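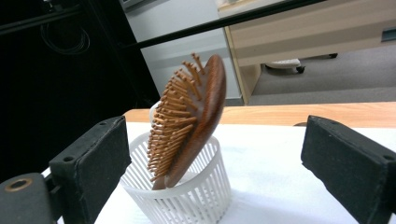
A wooden paddle brush in a slotted white basket.

My grandmother kept her hairbrush in a drawer with the rubber bands, and for most of my life so did I. Then last June I moved into an apartment in Stokham with a bathroom so small that the drawer and the door couldn't be open at the same time, and I finally had to think about where a brush should live.

I started, as I start most things, by calling Evdokia Economou. She cut hair for 18 years before she opened her little shop on Ollier Street, and she has opinions. "Out of the drawer," she told me before I'd even finished the question. "Wood wants air!" She keeps hers standing in open cups along a shelf, handles down, heads up, and she was a bit horrified when I admitted that mine had been going back in damp.

So I went shopping, and of course I overdid it. I came home with a ceramic jar (pretty, but it held water at the bottom like a vase), a wire thing that tipped over whenever I looked at it, and one of those round plastic baskets with slats all the way around, the kind people put pens in. The basket was the cheapest of the bunch and I've been using that sort ever since. You can see the handle through the sides, you can rinse it under the tap, and if you drop it on tile at six in the morning it bounces and the cat leaves the room.

One warning if you have a big paddle brush: the head is heavy compared with the handle, and it will lean. Mine leans like it's waiting for a bus. A wide cup makes this worse, and a short one is hopeless, so take the brush along to the store and try it. I did this at Goltach, the housewares place by the station, and the clerk didn't blink.

Then there's cleaning, which I'd been doing wrong too. I used to fill the sink and let the whole brush float around in there while I did my teeth. Filippos Fragkou, who restores furniture two doors down from Evdokia and has repaired more brush handles than he'd like, groaned out loud when I told him. Water gets in where the pins meet the pad, he says, and it gets into the wood. What I do now is pull the hair out with the end of a comb (weirdly satisfying), go between the pins with an old toothbrush and a drop of shampoo in warm water, wipe everything with a damp cloth, and lay the brush pins down on a towel overnight. It goes back in its basket in the morning.

Every couple of months I rub a tiny bit of oil into the back with my thumb, mostly for the pleasure of watching the grain come up. Wipe off the extra, or you'll be wearing it in your bangs.

I've since bought a second basket for combs and clips, and I'm eyeing a third for the makeup brushes. Evdokia says to wash those first. She's seen them.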